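Cleaning out the spare room, part two

26 June 2020

When I wrote the first part of this in December I thought the second part would follow in a week or so. It didn't. The spare room stayed half done all winter, and then in spring I was home every day and had no excuse left.

For anyone who missed the first part: the room is ten feet by eleven, at the back of the house, and for years it was where things went when we didn't want to decide about them. The first round dealt with clothes, bedding and the exercise bike. What was left was paper, cables, old computers and the boxes from my mother's apartment on Macapagal Street. Those are the hard categories, and I had put them off for that reason.

Paper

I started with paper since it took up the most shelf space. I had bank statements going back to 2000, all in order, in folders I had labeled myself. I have no memory of ever looking anything up in them.

My rule was to keep tax returns, anything to do with the house, anything with a seal or a stamp on it, and medical records. Everything else went. I have a small shredder that overheats after a few minutes and then has to rest for half an hour, so I shredded while doing other things. It took most of two weeks that way. If I had it to do again I would pay the shredding truck that comes to the library parking lot. I found out about the truck after I was finished.

The folders themselves were in good shape and I gave them to my neighbor Renato Quiroga, who teaches sixth grade and will take any office supplies you hand him. He also took the three-hole punch, which I have since needed once.

Manuals were easier. Nearly every manual I own is online as a PDF. I checked each one before I threw it out, which slowed me down, but I did find that the one for our water heater is not online anywhere. That one now lives in a plastic sleeve taped to the side of the heater.

Cables and computers

I had a moving box full of cables. I laid them out on the floor by type and kept two of each kind I could name. The ones I couldn't name went in a bag, with the date on it, and if I haven't opened the bag in a year it goes too.

The computers were slower going. There is a feeling that a computer has you in it, even when it hasn't been turned on since you had a different job. I copied off what I wanted, mostly pictures and a few letters, and then took the drives out before anything left the house. The cases come apart more easily than I expected. Older ones were made to be opened, and there is plenty of room inside to get at things.

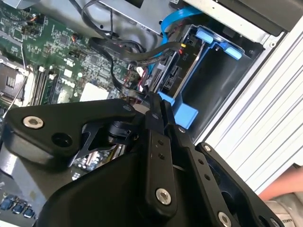 What to do with the drives

I kept the drives in a shoebox for a while and then asked around. Wiping them with software is fine if they still run. For the ones that don't, the county drop-off has a bin for them, and the man there told me that drilling a hole through first is common and they don't mind. I drilled mine. Wear eye protection, and clamp the drive to something.

The rest went to e-waste. Our county takes desktops for free but charges for old tube monitors, so check before you load the car. I didn't check, and I had to drive home for my wallet.

One thing I did not expect was how much lighter the room felt with the machines gone. They had been along the wall under the window, and I had stopped seeing them. I vacuumed that stretch of carpet for what I think was the first time since we moved in. It is a different color from the rest.

I also learned that "recycled" covers a lot. Some of a computer gets taken apart and the metals are recovered, and some of it is shredded whole. If a machine still works, giving it away is better than either. None of mine had much life in them, but I did pull the memory from one and a fan from another for my cousin, who fixes up old desktops for the kids on his street.
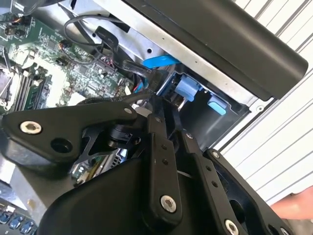

My mother's boxes

I left these for last and I would do that again. By then I was used to deciding.

There were 16 boxes when we closed up her apartment, and I had never opened most of them. A few were simple: kitchen things, towels, a lamp. The recipe cards I kept without going through them. She wrote in pencil and some are getting hard to read, so the next job is to scan them. I tried it with my phone and the results were poor. A flatbed scanner picks up pencil much better if you turn the contrast up.

The letters I have not finished. I read a handful at a time, after dinner, and put them back in the same order. There is one from her sister that is nine pages long and mostly about a dispute over a fence. I read parts of it aloud to my husband and we both wanted to know how it came out, but the next letter doesn't mention it.

I gave her sewing machine to a woman two streets over who answered my notice. She plugged it in on our porch and it ran fine. I kept the button tin.

Where it stands now

The room has a desk, one bookcase, a chair and the four boxes I am still working through. I sit in there in the mornings before it gets hot. The closet door closes. There is a shelf with nothing on it, and I have been told twice by members of this household that it would be a good place for the board games. It is staying as it is for now.

I spent $90 on the whole project, most of it on plastic bins, and I returned some of those. If you are starting on a room like this, don't buy the bins first. You don't know yet what you are keeping, and a bin sitting there empty makes you want to fill it.

Part three will be the garage, if there is a part three.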